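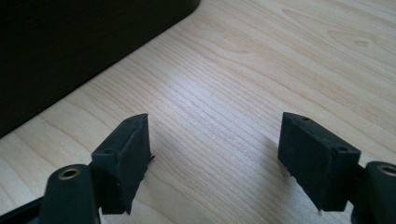
Fig. 2. Two fingers open over a table top, nothing held. Note the two holes in the top of each pad and the brass-ringed hole in each bracket.

Unit 16: Chores and the two-finger hand
Notes by Retno Goh

Reading before Monday: the Tillow report, sections on wiping and sorting.

1. Terms
Aperture – the gap between the pads. Stroke – the full travel from open to shut. Compliance – how far a pad gives under load.

2. Where things stand
Picking up a rigid item from a clear table is largely solved. Clearing a used table is harder. Cutlery lies flat and offers no side to grip, cloth folds under the pad, and a full cup must stay level throughout.

The Kaderex trial ran 3,000 table-clearing attempts and scored 76 per cent complete. A run counted as complete only if every item reached the tray. Most failures came at the approach, before contact. Tambunan repeated the test with bench parts (washers, clips, short hose) and found the same pattern.

3. Pad wear
Rough pad edges matter for thin items. A burr can lift a sheet of paper or snag a thread. Check edges before each set of runs and log the result.

4. For discussion
Should a chore be scored by item or by whole task? Compare the Plidirier scoring sheet with the Kaderex rule. Bring one household task you think a two-finger hand cannot do, with the step at which it fails.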